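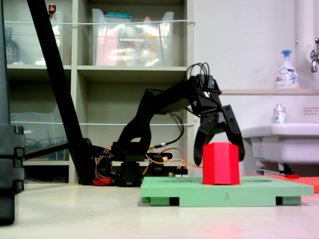 Dadora traslada a Cludard el control de entrada de juguetes de encaje y modifica el muestreo por lotes

Redacción, 23/9/19

La distribuidora de material escolar Dadora ha puesto en servicio en su almacén de Cludard una línea de control de entrada destinada a juguetes de encaje, apilables y otros artículos de manipulación para educación infantil. La inspección se realizaba hasta ahora en las instalaciones de cada proveedor, con criterios de muestreo distintos según el contrato. Con el nuevo procedimiento, todos los lotes pasan por una misma secuencia de comprobaciones antes de incorporarse al catálogo de centros educativos.

La medida afecta en una primera fase a 300 referencias. Quedan fuera los artículos de papelería, el mobiliario y los juguetes con alimentación eléctrica, que siguen su propio circuito. La empresa prevé incorporar en febrero los instrumentos musicales sencillos y los juegos de arena y agua.

El cambio más relevante es el tamaño de la muestra. En lotes de hasta 2.000 unidades se mantiene el plan anterior, basado en una extracción única por palé. En los lotes mayores, la extracción se reparte entre el principio, la mitad y el final de la descarga, y se exige que las unidades procedan de cajas no contiguas. El motivo, según la nota técnica que acompaña al procedimiento, es que varias no conformidades del último ejercicio se concentraban en un tramo corto de la producción y una muestra tomada de un solo palé podía pasarlas por alto.

La secuencia empieza por la documentación. El personal de recepción coteja la declaración de conformidad, el marcado, la identificación del fabricante y del importador, la edad recomendada y las advertencias en castellano. Un lote con la documentación incompleta no se abre. Se traslada a la zona de retención y el proveedor dispone de diez días laborables para subsanar la carencia antes de que se tramite la devolución.

Superado ese paso, se efectúa el examen dimensional. En los tableros de encaje se miden la pieza y el hueco correspondiente en tres orientaciones, con el artículo acondicionado durante una jornada a la temperatura y la humedad de la sala. La holgura se anota por separado para cada forma. Las piezas circulares toleran mejor las desviaciones, mientras que en los polígonos un error pequeño en un vértice basta para que la pieza entre en una posición y se atasque en las demás. El procedimiento considera defecto mayor que una pieza requiera fuerza para salir, y defecto menor que presente juego visible sin afectar al uso.

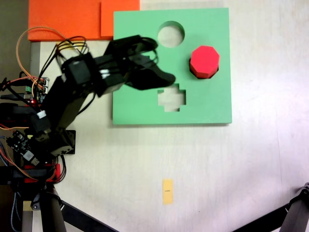 Tablero de encaje verde con una pieza octogonal roja colocada en su hueco.

La tercera comprobación es la de piezas pequeñas. Cada elemento suelto, y cada fragmento que se desprenda durante los ensayos mecánicos, se introduce sin comprimir en el cilindro de ensayo. Si cabe por completo en cualquier orientación, el artículo no puede destinarse a menores de tres años. Dadora aplica además un criterio interno más restrictivo a los artículos que se suministran a aulas de primer ciclo: los elementos que no caben en el cilindro, pero se aproximan a sus dimensiones, se remiten a revisión y no se aprueban en la misma sesión.

Los ensayos mecánicos comprenden caída, torsión, tracción y compresión. Se practican en ese orden sobre el mismo ejemplar, salvo en los artículos de gran tamaño, para los que la caída se sustituye por vuelco. Después de cada ensayo se revisan aristas y puntas. En los tableros se presta atención al borde interior de los huecos, una zona que los dedos recorren con frecuencia y en la que el mecanizado o el desmoldeo pueden dejar rebabas.

Los ensayos químicos no se realizan en Cludard. Las muestras se envían precintadas al laboratorio Flomus, que determina la migración de determinados elementos en recubrimientos y materiales accesibles, y comprueba la resistencia del color a la saliva y al sudor. Cada color se trata como un material independiente. Un juego con cuatro colores genera cuatro determinaciones, aunque todos procedan del mismo fabricante de pigmentos. Para limitar el coste, el procedimiento permite agrupar referencias distintas cuando el proveedor acredita que comparten lote de recubrimiento y proceso de aplicación.

El plazo medio de liberación era uno de los puntos discutidos con los proveedores. Bouchard, uno de los fabricantes incluidos en la primera fase, solicitó que los lotes sucesivos de una referencia ya aprobada quedaran exentos del ensayo químico durante un año. La distribuidora ha aceptado una exención parcial: tras tres lotes consecutivos conformes se pasa a un régimen reducido, en el que solo se analiza el color con peor resultado previo. Cualquier cambio de pigmento, barniz, materia prima o planta de producción devuelve la referencia al régimen normal. El fabricante está obligado a comunicar el cambio antes de la expedición.

Un lote puede recibir tres calificaciones. La de «liberado» permite su expedición inmediata. La de «retenido» lo inmoviliza hasta que se complete un ensayo o se aporte un documento. La de «rechazado» obliga a su devolución o destrucción, y bloquea la referencia en el sistema de pedidos. La destrucción requiere acta y registro fotográfico. Los lotes rechazados por piezas pequeñas no pueden reetiquetarse para una edad superior si el diseño, los colores o la función del artículo lo hacen reconocible como juguete para menores de tres años.

En cuanto a la trazabilidad, cada unidad de embalaje recibe una etiqueta con el número de lote, la fecha de entrada y el código del plan de muestreo aplicado. La etiqueta no se coloca sobre el producto. Los centros que detecten una incidencia deben conservar el embalaje o, en su defecto, indicar el número de albarán. Con ese dato se identifica el palé de procedencia y se localizan los demás destinatarios. El almacén guardará un contratipo de cada lote liberado durante el periodo de garantía del artículo.

La capacidad prevista es de 3.000 unidades examinadas por trimestre, sin contar los ensayos externos. La sala dispone de climatización independiente, dos puestos de medición y un banco de tracción. Los calibres, el cilindro de piezas pequeñas y los patrones de masa están sujetos a verificación anual, con una comprobación intermedia tras cualquier golpe o caída. El resultado de esas verificaciones se archiva junto a los registros de los lotes medidos con el equipo correspondiente, de modo que una desviación posterior permita acotar los resultados afectados.

Los pedidos tramitados antes de la entrada en vigor se servirán conforme al procedimiento anterior. En los pedidos mixtos, las referencias sujetas al nuevo control se expedirán por separado si su liberación se retrasa respecto al resto, sin portes adicionales para el centro. La excepción son los pedidos de menos de 100 unidades con destino fuera de la península, que se agruparán en un único envío.

Las fichas de producto mostrarán la edad recomendada, el número de piezas y la fecha del último informe de ensayo. Los informes completos se facilitarán previa solicitud por escrito al departamento de calidad, con indicación de la referencia y del número de lote.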